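Taking Apart a Dell: Project Report
Laine Koppel and Rasmus Stankevičius
Waltville, Wednesday, May 9, 2018

Background

Our class was asked to take something apart, write down how it was held together, and say whether a person with ordinary tools could repair it. Other groups picked a toaster and a bicycle hub. We picked a desktop computer, mostly on the grounds that the Otley storeroom had one and it came with a lid that opened.

We named it Moussa on the first afternoon. Laine thought that was unprofessional and then used the name more than anyone, so it stays in the report.

What we wanted to find out

How many kinds of fastener would we meet? Could parts be removed in any order, or does the machine insist on its own? And would we be able to label everything so that a stranger could put it back? Our teacher added a fourth question, about which parts could be reused, after reading our plan and finding it "a bit thin."

Method

We worked in 3 sessions at a bench in the Rurkomside workshop. Each of us had a screwdriver and a notebook. We also had a muffin tin for the screws, which is the best piece of equipment in this report and cost 2 dollars at a church sale. Rasmus wrote, Laine unscrewed, and we swapped whenever the person unscrewing began to swear.

The rule was that no part left the case until it had an entry in the notebook. We kept to the rule for all of session one and most of session two.

Observations

The drive carrier was our favourite part. It is a bracket of blue plastic, and in a case full of grey metal the colour makes it very easy to find when you have put it down somewhere clever. We spent longer on it than it deserved. Rasmus argued that a coloured part is a kind of instruction, telling you where your hands are supposed to go. Laine argued that it was just blue. Both views are recorded.

The sheet metal gave us more trouble. Metal edges inside a case are folded where you expect to touch them and not folded where you end up touching them. We went through 9 adhesive bandages, and we would like it noted that the toaster group used none.

The motherboard is green and has DELL printed on it in white capitals, so at least we never lost track of who to blame. Next to the logo there's a square silver heatsink with fins. We had assumed this was sitting on the processor, and we wrote a confident paragraph saying so. It covers the chipset. The processor socket is over on the other side of the memory slots, with a metal retention frame and its own lever. The paragraph has been removed.

With the frame lifted, the pin area in the socket is exposed. We were told at the start of the term not to touch the pins in any socket, and we became so nervous about it that we stopped resting anything on that side of the bench, including our elbows. Everything we have read says a bent pin is hard to straighten. We didn't test this.

The memory slots and expansion slots were the easiest section to write up, as slots come in rows and are polite enough to look like what they are. Rasmus drew them to scale. Laine drew them from memory and got the colours wrong.

Problems

Our notebook lists 49 steps. Step 31 reads "remove the other one." Neither of us knows what this refers to, and both of us have denied writing it.

We also labelled several cables with masking tape, which came off in the bag overnight and stuck to one another. Next time we would use tags tied on with string and photograph each connector before pulling it.

Answers to our questions

Parts can't be removed in any order. A stranger could follow our notes up to step 30. A patient person with ordinary tools could swap a drive or a card in this machine without much bother, and we'd both be willing to try it on a computer somebody still wanted.

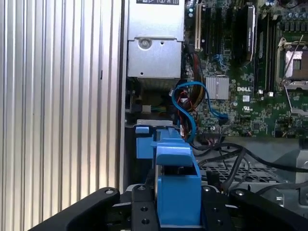
Figure 1. Inside the case, with the blue drive carrier in front and the Dell motherboard behind.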